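Hand-held gripper trial - bench safety check
Plalow workshop, desk 2
Checked by: Leonilde Loureiro
Date: 17 Dec 2025

1. Finger pads secure, no play when rocked by hand - OK
Comment: I swapped the Zistico pads for the squared Torres ones and they feel so much better! The old pair had started to twist after 300 grips. These have done 800 and still sit square.

2. Pad screws below the surface, no burrs - OK
Comment: Ran a cotton bud over every hole and nothing snagged. Worth repeating before any work with film or bags, as thin plastic finds a sharp edge long before your fingertips do.

3. Threaded inserts tight in the mounting arms - OK
Comment: One needed a quarter turn. Add to the June service list.

4. Grip force limit set for soft items - OK, see comment
Comment: Limit is 600 on the Jidero controller for all bag work. At 2,000 the pads pinch and drag the film along with them. At 600 they settle against it and you can feel the moment they take hold (lovely to use, do have a go).

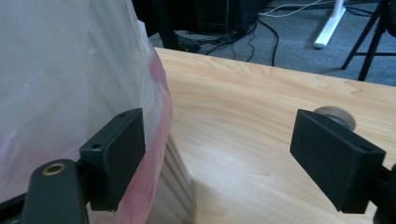
Ribbed or hard things under plastic need a slower close. The pads can't tell film from what's behind it, so come in gently and stop at first contact. I'd like to try this with the softer pads as well and compare.

5. Cables clear of walking route - ACTION
Comment: Tidy and tie the cables on the carpet behind the desk. Keep tripod legs out of the way of feet too.

6. Stop button tested - OK
Comment: Pressed three times, released cleanly each time.

Result: pass, with item 5 to be closed before the next session.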